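Fimum Call Guard — plug-in call screener for home landlines

I started building the Fimum after my aunt got three "your grandson is in jail" calls in one week. She still has a landline, she likes it, and she wasn't going to switch to a cell phone just because some crook had her number. So I wanted a little box she could plug in and forget!

You put it between the wall jack and your phone. When somebody calls, the Fimum checks your approved list first. If the number's on there, your phone rings the way it always has. If it isn't, the caller hears a short message asking them to press 7 and say their name (robocallers hardly ever get past that part), and then you decide if you want to pick up.

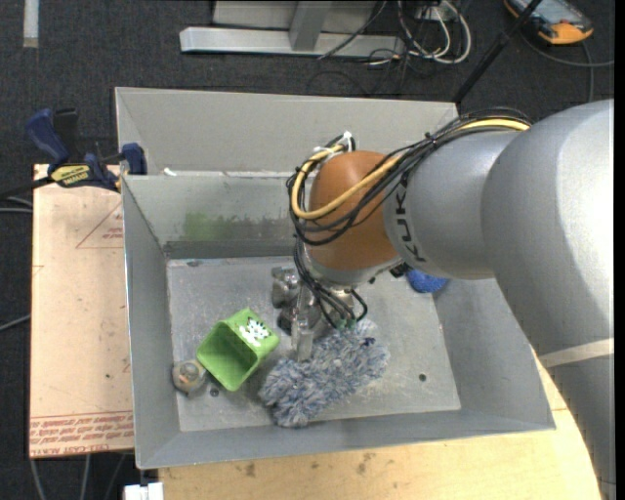
The approved list holds 198 numbers, which was plenty for everyone who tried it for me, even Fatima Dauda, and she has cousins all over. To add somebody, hold down the green button for six seconds while you're on the line with them. You can also block a caller in the middle of a call — just hit the big red button and they're gone for good.

No app, no monthly fee, no account to set up. It does need Caller ID from your phone company, so check your bill before you order. It won't work with cell phones, and I'd skip it if you have a medical alert system on the same line.

In the box: the Fimum, a power adapter, a phone cord and a large-print guide that Gavin Galbraith wrote for me (he's much better at short sentences than I am).

Price: $60, shipping included
Colors: white or charcoal
Returns: 60 days, opened boxes are fine

Questions? Send me a note through the contact page. I answer them myself, usually in the evening, and never on a Sunday.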